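How to build a hand-held gripper for recording demonstrations (and whether you should)

Posted March 24, 2025 by Jytte Bergmann

I'll say up front that I did not believe in this project when Kagiso Mkhize brought it to the Lumham workshop. The pitch was that you build a gripper you can hold in your hand, put a camera on it, do a chore with it a few hundred times, and a robot arm learns the chore from the video. I have heard a lot of pitches like that. I still think the last part is oversold. But the hand-held gripper itself is a decent weekend build, and most of the write-ups I found skip the parts that went wrong for us, so I wrote down what we did.

You need a 3D printer, a soldering iron for the heat-set inserts, a set of small hex keys, and a flat file. If you have never put in a heat-set insert, practice on scrap first. We wrecked one good housing learning that.

Before you print anything

Decide what the gripper has to pick up. People skip this and copy the biggest finger they can find. Ours was meant for small parts bins and folded cloth, so we wanted wide, flat fingers and didn't care much about pinch force. If you want to pick up screws, these are the wrong fingers and no amount of tape will fix it. Troels spent a whole evening on tape.

Also decide where the camera goes before you cut any slots. The camera has to see both fingers through the full range of motion, and that rules out more positions than you would guess. Hold a phone where you think the lens will be, with your other hand pretending to be the gripper, and look at the screen. If you see mostly your own knuckles, move it.

Printing the body and fingers

Print the housing in two parts and join them. The one-piece version in the Clekby files looks cleaner on the screen, but it needs supports all through the inside, and picking them out takes longer than gluing a seam. Print the fingers lying flat so the layers run along their length. We printed the first pair standing up and one snapped at the root the first time somebody leaned on it.

Color makes no difference to how it works. Use what's on the shelf. I would avoid glossy filament on anything the camera looks at, though. A shiny finger throws a highlight that moves when you move, and then you have a bright spot wandering through every recording.

Clean up the finger slots with the file. The slots save weight and let the camera see a little of what is between the fingers. How much that second part helps, I can't tell you. I have seen it stated as fact in three places and measured in none of them.

Assembling the jaw

1. Press the inserts into the lower housing. Go slowly and stop when the insert is a hair below the surface.

2. Fit the linkage without the fingers on. Work it by hand. It should fall open under its own weight when you tip it. If it doesn't, find out where it rubs now, while you can still see in there.

3. Bolt on the fingers loosely, close the jaw, and line the tips up against each other. Then tighten. If you tighten with the jaw open, the tips will miss each other and you'll blame the print.

4. Put the side pieces on last. They hide two of the screws you will want to reach in step three.

5. Open and close it 70 times. That sounds fussy, and it is, but our first one loosened up well before that and it was better to learn it at the bench. A drop of medium threadlocker cured it. Keep the threadlocker off the plastic.

Mounting the camera

We used a wide fisheye lens, as everyone seems to. The picture bends badly toward the corners and goes black at the very edge, and your first thought will be that you bought the wrong lens. You didn't, but do run the calibration. Védís Zoëga skipped it on her copy, reasoning that the software would sort it out, and lost a day of recordings to it.

Aim the camera so the fingers sit low in the view and the rest is left for the work. Tighten the mount, then try to twist it with your fingers. If it moves at all, fix it. A mount that creeps a little between sessions is worse than one that falls off, as you won't notice the creep until much later.
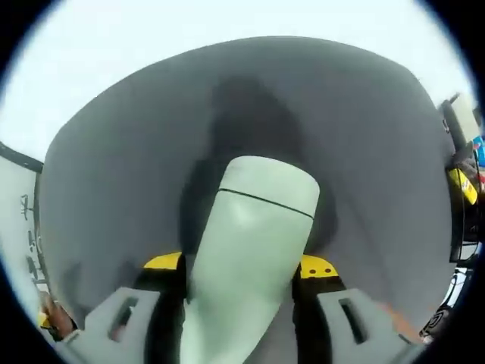 Lock the exposure too, if your camera allows it. Auto exposure hunts whenever you swing from something dark to something pale, and you get a pulse of brightness right when you are reaching for the object. With the exposure locked, a window or a white wall may blow out completely. I would take that trade. Nothing you need is on the wall.

Lighting is dull and matters more than the gripper. Put the lamp off to one side and watch where your own shadow goes when you reach. Ours kept landing on the thing being picked up. Moving the lamp an arm's length over made more difference than the two weeks Kagiso spent on a new finger shape (he disputes this).

Recording

Do a short batch first. I mean seven recordings, then stop and watch every one of them at full speed. You are looking for:

- fingers leaving the view
- the object hidden behind the body at the moment of the grab
- your other hand wandering in to help
- blur when you move at your normal pace

The last one got us. Everyone moves faster than they think they do. Slow down a bit or raise the shutter speed, and if you raise the shutter speed you are back to needing more light.

Then do the long run. Ours was planned at 600 recordings of a single task, moving a part from one bin to another. We kept 556. The rest were thrown out for the reasons in the list above, mainly the other hand. Lertchai Somboon did the sorting and was stricter than I would have been, and having seen what the loose ones looked like I think he was right.

Take breaks. The gripper is not heavy, but it hangs out in front of your wrist and you feel it by the second hour. We tried a counterweight. It made the thing balanced and twice as tiring.

So does it work?

The gripper works. It opens, it closes, it has survived being dropped on concrete with one cracked side piece to show for it. As a build I would recommend it to anyone who is comfortable with a printer.

The learning part, I am less sure. The arm at our shop does the bin task when the bins are where they were during recording. Move one bin a hand's width and it gets worse. Change the lamp and it gets a lot worse. Kagiso says the answer is more recordings in more places. Perhaps so, but "more data" is an answer you can give forever, and I notice that the people giving it are rarely the ones holding the gripper. I asked on the Frandsen mailing list if anyone had a home build that carried over to a new room without fresh recordings. I got two replies, both saying they expected to have it soon. That was last August.

If you do build one, here is what I would change on ours. I'd use metal pins in the linkage instead of printed ones - the printed ones wear oval. I'd leave more room around the cable exit, where we had to carve the housing with a knife. And I'd print the spare fingers on day one, while the printer is still dialed in, and not at eleven at night when the left one breaks.

The body and finger files are on the shared drive in the folder marked Civiron, which was the working name before we found it on somebody else's vacuum pump. Use the second version of the jaw. The first has a mistake in the screw spacing that I keep meaning to delete.

Contact the workshop | Copyright 2025 Lumham Shared Workshop | Back to top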